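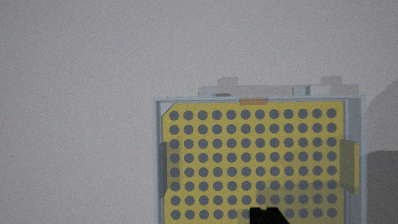 How many trials does it take to say that one gripper is better than another? More than you planned, and far more than the sales sheet used. With a few dozen tries per gripper you can spot a disaster, but you can't split two decent products.

Chapter 4
Comparing Grippers Without Fooling Yourself

Every lab has a favorite gripper, and it is usually the one that was already bolted on. This chapter is about replacing that kind of loyalty with a test. We will use two parallel-jaw grippers throughout, the Narketti and the Rorno, with one arm and one controller, the Plurnitz, held fixed.

Consider a result that made the rounds in our department one March. The Narketti completed 1,998 of 2,000 simulated grasps and was declared the winner by lunch. The Rorno had been run 60 times, with two failures. Someone drew a bar chart. The bars were different heights, and everyone went home happy.

The trouble shows up when you read the logs. The Narketti had been given the same block in the same pose for every trial – a fine test of whether a computer can repeat itself. The Rorno had been given random poses, two object sizes and a lid to work around. The chart compared two tasks and credited the difference to the fingers.

4.1 What to hold fixed

Before changing the gripper, write down everything else: arm, controller gains, camera placement, object set, start poses, time limit. Then change the gripper and nothing on the list. If the new gripper is longer, the tool offset must change too, so add that to the list and say so in the report. 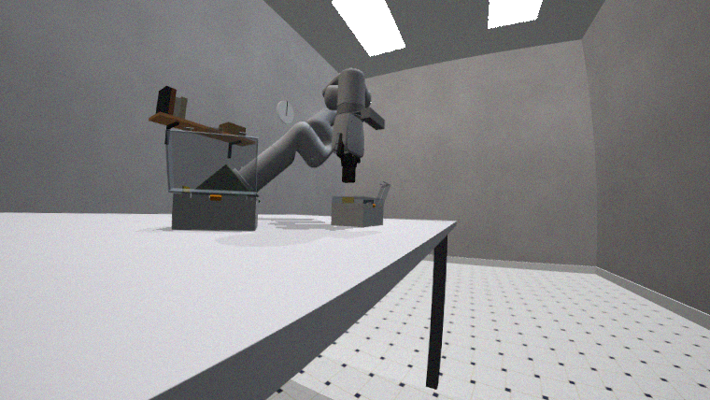
Figure 4.1. Simulated workcell with the arm over the table, fingers down and empty.

Simulation makes this bookkeeping cheap. You can reuse the same 1,000 random seeds for each gripper, so that both face identical bad luck. It also flatters everyone, as contact friction is whatever you typed in on Monday. We return to that problem in Section 4.4, using the Rampersad friction tests.

Before reading on, write down which gripper you expect to win. Keep the note until the end of the chapter.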